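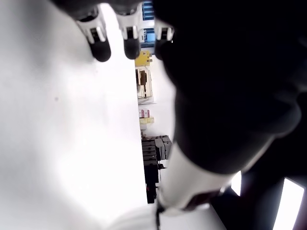

Three of the fingers, with the wrist cable hanging where it always hangs.

I've been going to the same shared workshop for going on four years now, and I have an opinion that gets me in trouble at the coffee machine: home robot builders spend way too much time on hands and hardly any on cable.

I say this as a hand person! I love a finger. I spent most of last January rebuilding one fingertip over and over, and I'd do it again. But go look at the build logs people post. You get 99 photos of knuckles and then one sad line at the end that says "wiring still needs cleanup." Wiring always still needs cleanup. It needed cleanup on my Brurkari arm kit, it needed cleanup on the Plustevon gripper I built after that, and both of them quit on me at a connector, never at a joint.

Part of it is how the kits are sold. Nilsuwan will ship you a beautiful set of finger links in a foam tray, every piece in its own little slot, and the cable comes in a plastic bag at the bottom of the box. What are you supposed to think matters more?

Then you start reaching for things – a pan, a piece of fruit, whatever's in the kitchen drawer at home – and you find out that a wrist has to turn, and whatever hangs off the wrist has to turn with it.

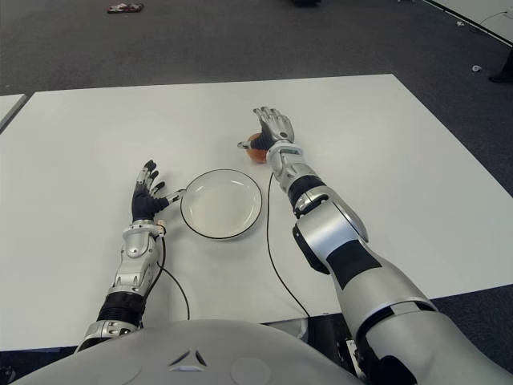
My rule these days is to plan the slack before I plan the grasp. I run the arm through its whole reach with the power off, by hand, and watch the loop the whole way. Is it going to sweep across the table and take the pan with it? Does it pull tight when the elbow folds? I do that 8 times, slowly, and I know how fussy that sounds (my bench neighbors have told me).

The other side of the argument is a fair one. Folks say a loose cable is fine on a bench build, you can see it, you can move it, and running everything inside the arm makes a five-minute repair into a lost weekend. I agree with more of that than I used to. I once buried a whole harness inside a forearm on a project I called Flodura, and getting it back out took me until 11 at night and cost me a perfectly good shell. So I'm fine with cable on the outside. What bugs me is cable that nobody decided on.

So if you're partway through a build right now, leave the fingertips alone for one evening. Pick up the cable, measure it with the arm stretched all the way out, write that number down somewhere, and clip the thing where you want it. Then go back to your knuckles – I'll be right there with you.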